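**Does the "fragile" sticker do anything?**

I've been paying the extra fee for fragile handling for years, mostly out of superstition. Last June I sent a set of my aunt's soup bowls to Garnet Dhillon with the sticker, the fee, and a note in block letters on the lid. Two arrived in pieces. The carrier's form asked whether the item had been "packed to standard," and I had to go looking for the standard. I never found one I could read without a login.

So I asked people who ship for a living. Sheldon Melnyk spent years loading trucks and now sells used stereo gear out of his garage. He doesn't buy the stickers. His view is that a parcel moving down a belt gets treated like every other parcel on the belt, and that a red label mostly comforts the sender. Rosemarie Baumgart, who mails pottery, disagrees a little. She thinks the driver at the end of the line sometimes reads it. "Sometimes" is her word, and she still pays for it, which I find odd.

Then there's the insurance. Kellitz, the shipping desk I use on Goel Street, offers cover up to $500 with the fragile option. Sounds fine until you read the back of the slip. Glass and ceramics are paid only if the box was double walled and there was padding on every side. You're expected to prove that after the fact, with a box that has already been opened by somebody else in another state. I asked at the counter how many claims on dishes get paid. The clerk said she'd find out. That was 3 weeks ago. 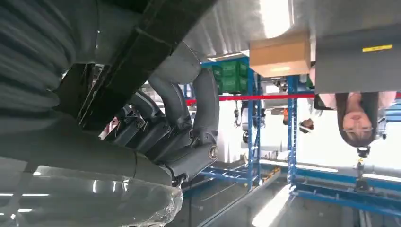

## What I'd pay for instead

A better box, and that's nearly it. Melnyk puts one carton inside another with a couple of inches of crumpled paper between them, then shakes the whole thing next to his ear. If he hears anything, he opens it up and starts over. I tried it with 4 juice glasses and sent them to Colton Cloutier, who reports all of them fine. One parcel proves very little, and I know it, but no sticker was involved.

I'm less sure about the new fillers. Dresta sells a molded paper insert that claims to replace bubble wrap, and the drop test on its website doesn't say what was in the box or how far it fell. Baumgart tried a pack and went back to newspaper. I'd wait.

If you've had a ceramics claim paid in full, by any carrier, please write in. I'd like to see the letter. Jirayu Bunnag is collecting replies at the front desk.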